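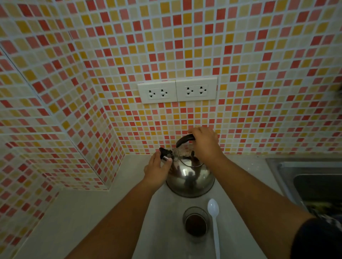 Wasserkessel vor Mosaikfliesen

Schwellenwerte bei der Betriebsratswahl: wer zählt mit?

Im Wahlvorstand bei Jindo ging es in den letzten Wochen fast nur um eine Zahl. Die Personalabteilung hatte 702 Arbeitnehmer gemeldet, die Geschäftsführung korrigierte kurz darauf nach unten. § 9 BetrVG sieht für Betriebe mit 401 bis 700 Arbeitnehmern elf Mitglieder vor, für 701 bis 1.000 Arbeitnehmer dreizehn. Strittig waren die Köpfe oberhalb der Grenze, und die saßen alle im Import.

Maßgeblich ist die Zahl der in der Regel Beschäftigten. Der Stand am Tag des Wahlausschreibens ist nur ein Hilfswert. Der Wahlvorstand schaut zurück auf die bisherige Belegschaftsstärke und nach vorn auf die erwartbare Entwicklung, soweit dazu konkrete Entscheidungen des Arbeitgebers vorliegen. Eine Absichtserklärung in der Betriebsversammlung, man wolle »schlanker werden«, ist keine solche Entscheidung. Ein beschlossener und bereits laufender Personalabbau kann eine sein.

Teilzeitkräfte zählen nach Köpfen, voll, ohne Umrechnung. Das war bei uns der häufigste Fehler in den Listen: Die Personalabteilung arbeitet mit Vollzeitäquivalenten und hat diese Werte zunächst auch an uns geschickt. Wer in Elternzeit ist und vertreten wird, zählt einmal, die Vertretung kommt nicht hinzu. Leitende Angestellte nach § 5 Abs. 3 bleiben draußen. Die Bezeichnung im Arbeitsvertrag hilft dabei wenig, es kommt auf die tatsächlichen Befugnisse an.

Im Import arbeiten außerdem Leiharbeitnehmer von Begum. Sie sind nach § 14 Abs. 2 AÜG bei den Schwellenwerten im Entleiherbetrieb zu berücksichtigen, sofern sie zur regelmäßigen Belegschaft gehören. Wechselnde Personen auf demselben Dauerarbeitsplatz stehen dem nicht entgegen. Wählen dürfen sie nach § 7 Satz 2, wenn der Einsatz länger als drei Monate dauern soll. Wählbar sind sie bei uns nicht. Das sind drei verschiedene Fragen, und sie gehören in drei verschiedene Spalten der Arbeitsliste.
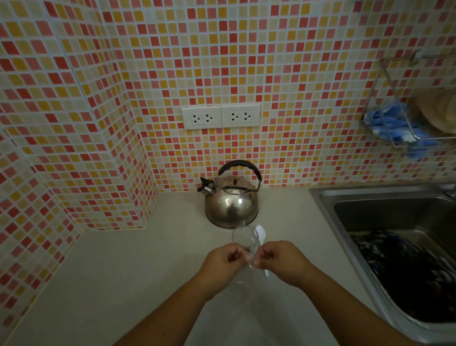 Freistellungen

Für die Freistellungen gilt eine eigene Staffel in § 38 BetrVG. Bei 702 Arbeitnehmern sind es 2, und daran hätte sich auch bei der niedrigeren Zahl der Geschäftsführung nichts geändert. Die Stufe reicht von 501 bis 900. Der Streit betraf also allein die Größe des Gremiums.

Bei Ulero, wo ich vorher war, lag die Belegschaft bei 1.565. Das ergibt siebzehn Mitglieder und 4 Freistellungen, beides knapp über der jeweiligen Grenze von 1.500. Auch dort wurde gerechnet - allerdings erst nach der Wahl, im Anfechtungsverfahren. Die Frist nach § 19 beträgt zwei Wochen ab Bekanntgabe des Wahlergebnisses. Eine falsche Gremiumsgröße ist ein klassischer Anfechtungsgrund.

Ich rate deshalb zu einem schriftlichen Beschluss des Wahlvorstands mit Stichtag, Referenzzeitraum und den Unterlagen, auf die er sich stützt. Bei Grenzfällen besteht ein Beurteilungsspielraum, aber den muss man später belegen können. Unser Beschluss steht, es bleibt bei dreizehn. Die Wählerliste folgt im nächsten Eintrag.

Kontakt | Impressum | Alle Texte urheberrechtlich geschützt | Nach oben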